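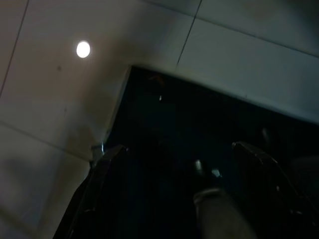

I have paid good money for worse Thursdays than the open day at Erkine, which was free and included a cookie. The building is on the far side of the Stosodia freight yard, 38 minutes by bus if the driver likes you, and the sign on the door says PUSH although you have to pull. I was one of 10 visitors. Two of the others had come for the place next door and were too polite to leave.

Our guide was Kiprono Mwaipopo, who has worked there 29 years if you add in the ones at the old address, and he does add them in. He gave us the history in the hallway (Kioko bought the building, Kioko sold the building, Kioko wants it back) and then took us inside, where he talked for some time about the ceiling. It is made of flat pale panels and it cost more than he would have liked. I now have opinions about recessed lighting — I am in favor.

What I had really come for was the worktable. I'm a snoop about other people's worktables, and this one did not let me down. 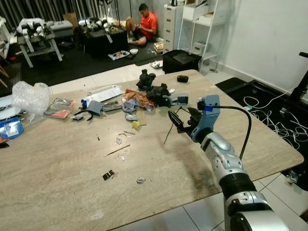 My own desk has the same system, meaning everything is on top of it. I was glad to see pliers, tape and a bottle with a blue cap living side by side, and a clump of bubble wrap large enough to make me want to put my hands in my pockets. The orange patterned fabric would have made a decent cushion. There was a small block of wood next to the tape, and I've never met a workshop without one. Mine holds a window open.

Somebody asked when the table gets cleared. Kiprono said February. It is March 2021, so either we had just missed it or we were very early.

The cookies were by Flolletti, oatmeal, one each. I caught the 267 back and ate mine at the stop.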